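September, evening. Workshop record, Flumdale build.

The second pair of fingers was fitted this afternoon and the spring tension was reduced by 20 percent from the value entered last month. The linkage no longer binds when the fingers are fully apart. One pivot on the Shawky hinge set remains stiff and is to be replaced before further use. Total expenditure on the build now stands at 2,705, against an approved limit that leaves 800 for the wrist mount and cabling.

Handling work on fruit was carried out at the table, with the blue finger faces retained as they are.
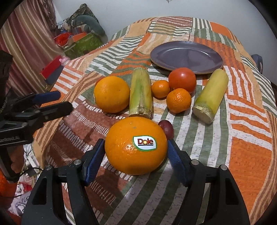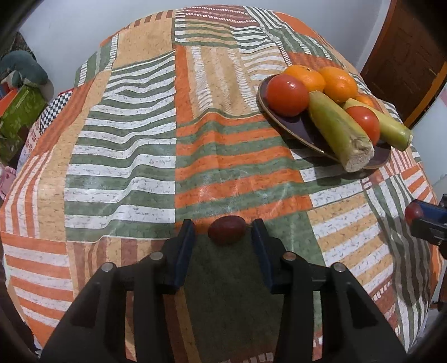

Ilham Ait Ali does not agree that the spring should be reduced any further. Her view, given by telephone at 8 p.m., is that a softer setting will suit plums but will let a heavy orange turn in the grip, and that 60 repetitions at one setting should be completed before anything is altered again. The objection has been entered and the present setting will stand.

The order to Wokska for replacement pins is to be placed tomorrow morning. The bench lamp also requires a new fuse.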